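Floor coating over old concrete, dark gray, moisture question
Flooring and Surfaces > Interior

slatefoot
Converting a ground floor workroom, 217 square feet. Slab is old and unsealed. I want a dark, mottled blue-gray finish with low contrast and no visible seams. Candidates are Breltedeck two-part epoxy and Kollance cement overlay. That look is in the second, and a darker blue-teal version in the third:
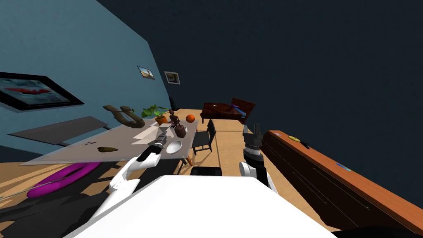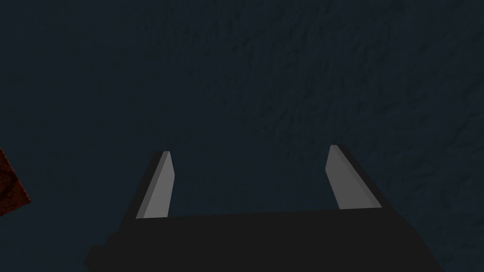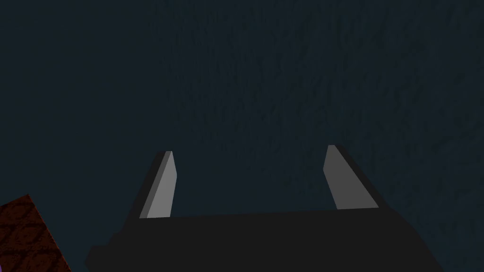 Walls will be blue, as in the first one.

Reply 1 - mortar_bed
Do a moisture test before picking a product. Tape down plastic sheet in 4 spots and leave it overnight at minimum. If it darkens underneath, epoxy is out.

Reply 2 - KTrowel
Disagree. The sheet test only catches gross moisture. Drill and use humidity probes. I had a slab pass the sheet test in February and the coating blistered by summer.

Reply 3 - mortar_bed
Probes are better, agreed. They also cost more than the coating on a room this size.

Reply 4 - pan_and_float
Kollance goes down in two coats and tolerates some vapor. Mottling comes from the trowel, so do a sample board first. Dark colors show every scuff if the sealer is gloss - use matte.

Reply 5 - slatefoot
Ó Gríofa rents probes, so I'll do both tests. Does Taltura sealer work over the overlay?

Reply 6 - KTrowel
It does, after nine days of cure. The label allows less. I wouldn't.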